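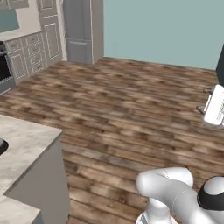
Simulated kitchen with the white robotic arm, from the Hiswood project.

Jun 30, 2021 — The robotics club at Flanport has opened its summer simulation project, Hiswood, to new student teams. Work is done in a rendered kitchen with an island, gray cabinets, an oven and a refrigerator.

Each team writes its own motion planner and tests it against a fixed set of 50 tasks. A run is stopped after 10 minutes or on the first collision with furniture — the island corners included. Scores are based on completed tasks and total joint travel.

Irnex is providing computing time for 2,000 runs, shared among 6 teams. Code must be submitted through the club server.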